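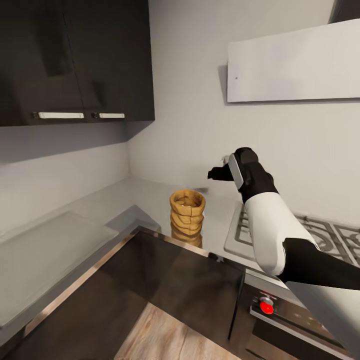
皮涅罗公寓(Pinheiro)十月份的入户安全检查,照例从厨房开始,因为住户藏东西的本事主要发挥在厨房。检查表一共两页,批注比表格长,请各位检查员见谅,也请各位住户见谅。台面上摆个收纳筒的人家越来越多,像这种棕黄色、编织模样、敞着口的,放在浅灰色转角台面正中间,好看,也不违规。我只在意它离灶眼多远,以及里面有没有塞着去年的打火机。请检查员伸头看一眼再打勾,别隔着门打勾。

填写办法:合格写“合”,不合格写“否”,没法判断写“待”。上一轮有人画了笑脸,统计时一律按“待”处理。

一、厨房

1. 灶具软管无裂纹,管箍拧紧。
结果:合
批注:管箍是新换的,旧的那只还留在抽屉里,住户说有感情。

2. 灶眼周围30厘米内无可燃物。
结果:否
批注:抹布一条,隔热手套一只,挂历一本。挂历翻在三月。已请住户当面移开,复查时再看它们回来没有。

3. 油烟机滤网清洗过。
结果:待
批注:住户坚称清洗过,滤网持不同意见。

4. 水槽下方无渗漏,无与食品混放的清洁剂。
结果:否
批注:管道干燥。洁厕液与一袋大米并肩而立,当场分开。

二、用电

5. 插座面板完好,无松动、焦痕。
结果:合
批注:卧室床头那只略歪,属于审美问题,本表不设此栏。

6. 插线板标称电压230伏,无串接。
结果:否
批注:一只插线板接在另一只插线板上,末端是电暖器和鱼缸。鱼没有意见,我有。电暖器改插墙上,多余的插线板拔掉。

7. 漏电保护器按试验钮能跳闸。
结果:合
批注:跳得很干脆,把正在洗的衣服也一起跳了。下次按之前请先喊一声,这句话写给检查员,包括我自己。

8. 配电箱前无遮挡,回路有标签。
结果:否
批注:标签有,写的是“大概客厅”。请去掉“大概”二字,办法是逐个试,不是用涂改液。

三、烟感与灭火器

9. 烟雾报警器在位,按测试钮能响。
结果:否
批注:Zasell牌,在位,不响。电池在电视遥控器里找到。遥控器工作正常。

10. 灭火器压力指针在绿区,取用方便。
结果:待
批注:编号2969,指针在绿区,位置在储物间最深处,前面是一棵圣诞树和一台跑步机。如果火愿意等,算合格。建议挪到入户门旁边,复查前完成。

11. 住户会使用灭火器。
结果:合
批注:口述正确,动作略带表演性质。

四、通道与门窗

12. 入户门从内侧不用钥匙即可打开。
结果:合

13. 走廊无杂物。
结果:否
批注:鞋柜一个,Flilatport的快递箱若干。住户解释箱子是邻居的,邻居解释是住户的。两家都收到了通知单。

14. 儿童房窗户装有限位器。
结果:合
批注:装得比我家的牢。

15. 阳台护栏无松动,栏外不放花盆。
结果:否
批注:护栏牢固。仙人掌一盆,位于栏外,正对楼下晾衣架。已收进屋内。

处理期限

第2、6、9项当天改完,检查员走之前看着改。其余各项在下次上门前改完即可。滤网一事,请住户与滤网自行协商,协商不成可以联系格雷纳西克(Grenasik)维修点,他们管拆管装,不管劝。

对本表有异议的,请写在背面空白处,字迹工整者优先答复。上一轮收到的意见里,有一条希望检查员进门换鞋,已采纳,鞋套放在前台的纸盒里,自取。另一条希望检查员不要叹气,正在研究。

检查人:本文达·卡拉多(Benvinda Calado)
住户签字:________
复查结果:________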